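The Second Pair

The budget form had 30 lines, and I had filled all of them except one.

At Stanberg we repair and sort theater costumes. The clothes come back from the tours in bags, and we must decide what goes to the cleaner and what goes to the needle. For years we did this with hands only. Then the director read an article and asked me to plan for "the arms." She gave me 3,000 to spend before December, and she said it in the way a person says a generous thing.

The offer from Drulteck was 3,089 for one year of rent, table included. I wrote to them and asked politely if they could forget the 89. They answered politely that they could not.

So I took the bus to Givthorpe, where they keep a workshop for customers who are not sure. I carried a folder with my questions. How much space? How much noise? Who pays when a cable breaks? I was proud of this folder.

The engineer read the first page and gave it back to me.

"Watch first," he said. "Then ask."

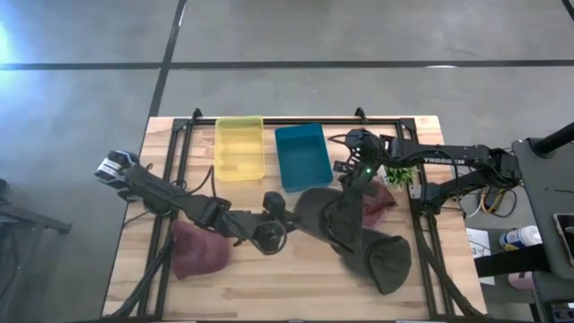

Valente
Bookkeeper and writer of short stories

I watched. The right arm had the dark green cloth by its upper end, and the rest of it hung down in folds to the wood. Two bins stood at the back of the table, a yellow one and a blue one, with nothing in them yet. I have held so many sleeves in this way, with two fingers, looking for the hole.

"Is it always so slow?" I asked.

"It is careful," the engineer said. "You can buy faster. Faster is on another price list."

I wrote this down. Then I asked about the maroon cloth, which looked a little like velvet, because velvet is our great trouble – it shows every mark of the hand. He said he would not promise anything about velvet. I liked him more after that, and I put a small star next to the name of the firm.

On the bus home I did the numbers again. If we bought no new steam iron, there was enough. If we kept the old iron, the women at the long table would look at me every morning over the steam that came out from the wrong side. I knew those looks. I had received them for the chairs.

The director was still in her office. I put the form in front of her, and she found the empty line at once.

"What goes here?"

"The iron," I said. "Or the arms. I can't put both."

She took off her glasses and cleaned them with the end of her scarf. Downstairs somebody was dragging a bag across the floor, a heavy one, from the sound of it.

"Ask them for 2 months," she said. "Not a year. And write in the iron."

I took the pen from her desk and wrote it in.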